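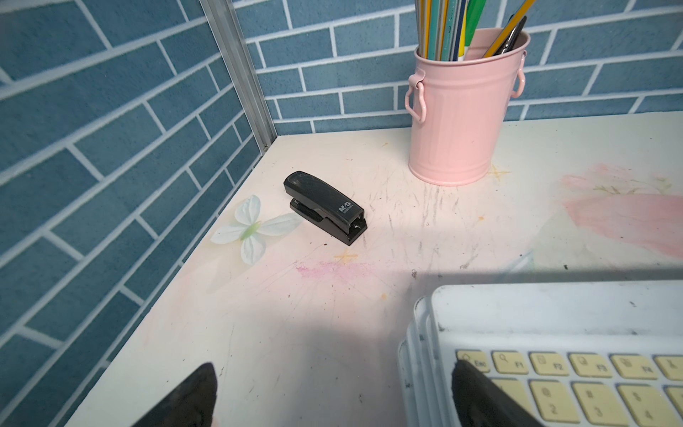
Let the robot be bad at the stapler

Opinion

Went to the Lenetti open day at Sondcombe in September and have been arguing with people about it ever since. Mostly in my head, on the bus. So I'm writing it down before I lose the thread.

Short version. The best part of the whole afternoon was a desk with a stapler on it. The worst part was the main stage. I think the company has these two things in the wrong order, and I think most companies doing open days right now have them in the wrong order too.

Main stage first. Big room, 500 seats, lights down, music. An arm called Mao picked up a box, turned, put it on a shelf. Then again. Then faster. Same box every time, same shelf, same spot on the floor marked with tape. It never missed. People clapped. I clapped, you sort of have to. Then 20 minutes of slides on the future of work and a man next to me fell asleep.

What did I learn? That if you know where the box is, you can pick up the box. We've had that for a long time. My father worked across from machines that did that, and they did it in the dark with no music.

Then down the stairs, past the coats, no sign on the door. The desk room. I only found it looking for the restroom.

Blue brick wallpaper on the walls. A white desktop pushed into the corner, scratched to death, crayon or chalk smeared on it, little yellow star marks, a big faded pink patch with green leafy strokes. Somebody's kid had that desk once, is my guess. A pink metal bucket stuffed with pencils and rulers. A dusty keyboard. A fake white flower lying next to the stapler, black, M&G on the side. And two black gripper fingers coming in toward it all, with the sun straight across the desk.

I stayed there for the rest of the afternoon. Missed the raffle.

The job on the card was: pick up stapler, set it down by the keyboard. That's it. A four year old could do it. The arm took 12 tries before I saw it get a clean lift. It went in too shallow and pushed the thing sideways. It went in crooked. Once it got hold of the flower instead, lifted it very gently, and stopped, and the operator laughed and put it back. Once it just sat there over the desk doing nothing for so long that a couple behind me left.

And when it got it — a real grip, up, over, down — the noise in that little room was bigger than anything upstairs. There were maybe a dozen of us in there. Real cheering. A stapler!

So here is my argument, such as it is.

A demo that can't fail isn't telling you anything. You are watching a recording with extra steps. The people upstairs went home thinking robots are nearly finished, that it's all solved bar the price. The people downstairs went home knowing that a glossy black lump on a scratched desk is still a hard problem, and knowing a bit about why. The shine. The sunlight moving. The shadow across the middle of the desk. Dirt. Stuff next to other stuff. I had never thought about any of that in my life and now I can't pick up my own stapler without thinking about it.

The second lot are the ones I'd want voting, or buying, or sitting on a school board when somebody turns up selling this stuff.

I said some of this to one of the staff and the answer was that visitors don't like to see failure. Press especially. There was a bad write up a year back when an arm from the Panent project dropped a cup, and since then everything upstairs is locked down. I get that. Nobody wants to be the clip that goes around. But the fix they picked is to hide the interesting room behind the coats, and that seems to me a strange way to run an open day. Open to what?

And it's not harmless. I do part time admin in a small office, paper and phones, a desk not so different from that one. Every few months someone above me comes back from an event like this with shiny eyes. They've seen the box and the shelf. They want to know why we still need a person for the filing. If they'd spent ten minutes downstairs they would ask better questions. How long does it take. What does it do when the thing is in the wrong place. Who puts the flower back.

That last one is the whole thing for me. Somebody puts the flower back. Somebody was in that room all day resetting the desk, nudging the stapler round to a new angle, going again. Their log sheet was taped by the door and the last line on it when I left was try 63. That's the work. It's patient and dull and kind of lovely to watch and there wasn't one slide about it.

Fair's fair, a few things against me. The upstairs show was well run, it started on time, children liked it. The desk room would not hold a crowd. And yes, if you put a long run of misses in front of investors, some of them will walk. A friend who read a draft of this said I just like underdogs. Probably true. I rooted for that arm like it was a horse.

But still. Swap them. Put the desk on the stage with a screen over it so the back rows can see the fingers. Same wallpaper, same scratches, don't clean it up. Leave the dust on the keyboard. Put a number up for tries and a number up for lifts and let people watch both go up. Put the box and the shelf downstairs by the coats for anybody who wants it.

I've written to Lenetti saying all this, in fewer words and with a better spelling of stapler than my first atempt. No reply yet. The open day runs again next September and I'll go, and I'll be going down the stairs first.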